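September, afternoon. Sorting corner, brick table.

Today I worked on the place where we keep the toy bricks for the sorting activity. Ilham asked me to write down what I change, so that the others don't search for things. The old cardboard boxes from Prurnau are gone. They were too soft and the sides opened when we pushed them together.

Now we use the black plastic unit with two compartments. I put it against the wall at the right side of the tabletop, and the yellow tray stands directly next to it. The front of the bins is open, so a brick can be taken out without lifting anything. I first tried the unit in the middle of the table, but it was sliding on the marble each time somebody leaned on it. Against the wall it stays. 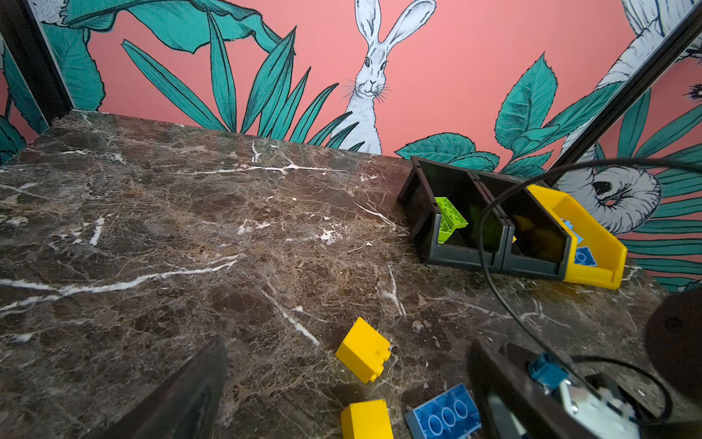
Bins at the back wall, green brick on the left, blue ones in the yellow tray.

The wallpaper is the one Marcelle chose, with the hare and the teal leaves on pink. I like it, but it makes it more difficult to see small pieces near the back edge. The tabletop has the same problem: the white veins go in all directions and a white brick is almost lost there. For this reason I took the white bricks out of the set. They are in the drawer, in the bag marked 31.

Elisa proposes to put a plain sheet of paper on the table. Sylvain is against, he says the paper moves. We didn't decide yet.

To do:
Ask Mathis if Juhl still sells the same unit, we would need one more.
Make labels for the compartments, letters big enough to read when standing.
Wipe the marble only with the soft cloth. The rough sponge left marks on the other table.

The full box of 2000 bricks stays in the cupboard for now. I have the key until Elisa is back from lunch.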